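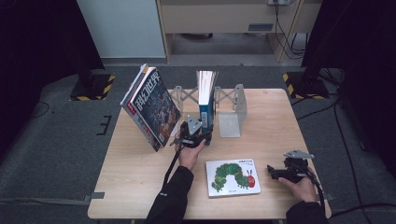 Hauwa Akande wrote in after the last newsletter to say that if they bring Pristel back without the original theme tune she will be posting her telly out of the window. She has watched the whole thing four times, she reckons the final episode was robbed of a proper ending, and she wants to know why I haven't said a word about the revival rumours.

Fair enough, Hauwa! I've been putting it off, mainly because I get a bit silly about this programme and I didn't want to fill your inbox with it. But you did ask.

For anyone who missed it the first time (my sister, for one), Pristel was the sitcom set in a seaside hotel where the lift never worked and the night manager was secretly in love with the woman who did the linen deliveries. It ran for 63 episodes, and I'd say the first 16 are as good as anything that was on back then. After that it wobbles. The cousin turns up, there's that odd business with the yacht, and they swapped the lovely old reception set for one that looks like a dentist's.

The rumour started in December, when one of the writers was asked at a fan day whether there was any more story to tell and said "ask me again in the spring". That's all it was. By teatime people were casting the grandchildren. I've now read a very long thread arguing that the hotel would have been turned into flats, with 197 replies, and I am ashamed to say three of them are mine.

So would I watch it? Yes, obviously, the night it came out, with crisps. Do I want it? I'm less sure. A one-off reunion special would suit me nicely, everybody back for a wedding or a funeral, an hour and a half, lift still broken. A whole new series worries me. I sat through all of the Muvness comeback and by the second week I was doing the ironing with my back to it.

And what would they all be doing now? I think the night manager would own the place and still be working nights, because he wouldn't trust anybody else with the keys. The linen lady would have gone off and made a fortune. Zainab Chukwu thinks they'd have married and divorced before the titles rolled, and she may well be right, but I'd be heartbroken.

Tell me yours. Hit reply with your pick for who has to come back and who can stay on the yacht, and I'll put the best ones in next time. Please keep the cousin out of it if you can. Hauwa, I agree about the theme tune.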